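Chore robot

A chore robot is a machine meant for everyday work such as tidying, sorting or folding. Most are still on trial.

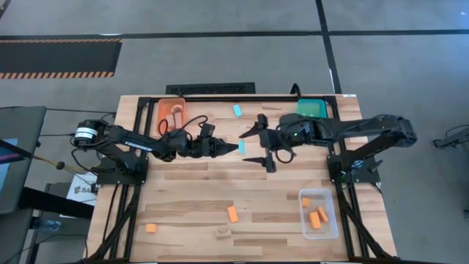
Sorting blocks into tubs is a common first test. In the Omska trials, run by Eugénie Riviere at Sustamdale, an arm had 100 tries at each task.
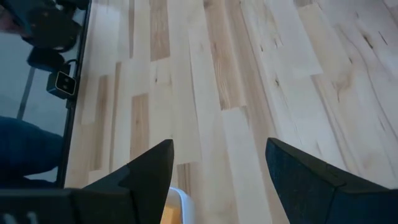 Floors are harder than tabletops – light shifts, and small items lie at odd angles. Riviere lists 13 chores and rates six as ready for home use.

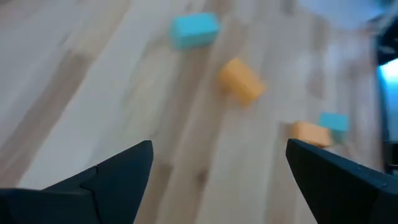 Shop-floor use

Machines cope better where parts arrive in the same place each time.

Shared 634 times

Related articles
Poulain gripper
Rutemness

Back to top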